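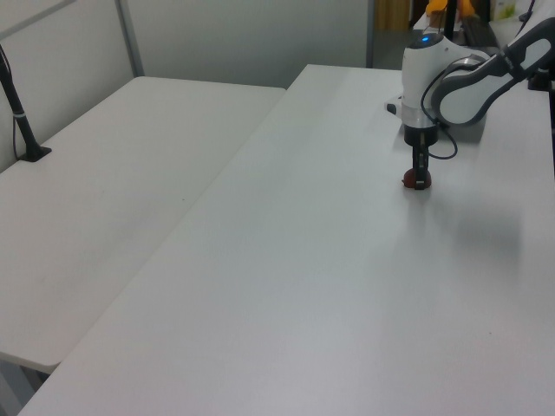
Why does the Prarlow boiler lose pressure overnight?
Mine was going through a weeping valve under the bathroom radiator, so start with the valves before you blame the boiler.

Ticket opened Fri 24 January, still open as I type. Hello again, it's Harish Reddy, same boiler as the December ticket (sorry!). I topped it up at bedtime, went down for a cup of tea in the morning and the gauge was on the floor again, with fault code 17 on the display. Heating off, hot water fine, which I thought was odd.

First thing I tried was the reset button. It ran for a bit and then sulked. Then I bled the upstairs radiators, got a good long hiss out of the landing one, topped up and went to bed feeling very pleased with myself. Same again next day.
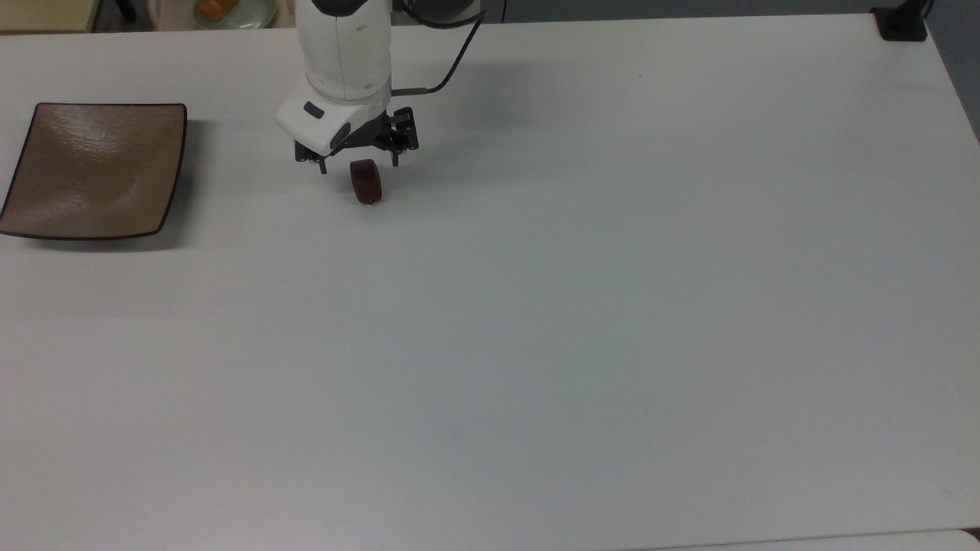

So then I went round every valve with a bit of kitchen roll, and the bathroom one came up damp. I nipped the nut up a quarter turn and the pressure held for two nights, but it's dropped a touch since. Kurup quoted me 80 pounds to swap the valve, and Hinutell wanted 98 with the inhibitor thrown in.

Could somebody tell me whether the expansion vessel wants checking at the same visit? I'd sooner have it all done while the system's drained. Mornings are best for me.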